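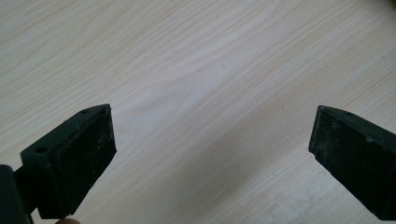

Gamholm publishes its house rules for hand-held grippers

CISTBRIDGE, January — I'm Tayla Hapeta, and I look after bench practice at Gamholm. We've put our rules for hand-held grippers online, free for any workshop to copy!

They run to 23 short rules, and most are very plain. Clear the tabletop before you start. Open the fingers fully and look at both pads, because dust and wear build up on the gripping faces and one side can go before the other. Keep your own fingers below the tool — never between the jaws. Log the pads every 40 sessions and swap them at 3000 grips, even if they still look fine to you.

Grievances came in while we were drafting, mostly about the logging (fair enough, it was two pages long and is now one). Grigore Văduva at Plundis tried the draft with 17 of his operators and sent it back covered in pencil.

"I wanted rules people could read standing up," says Grigore. "These ones fit on the wall by the bench."

The rules are on the Gamholm website now. Comments are welcome until the end of the month, and I read them all myself.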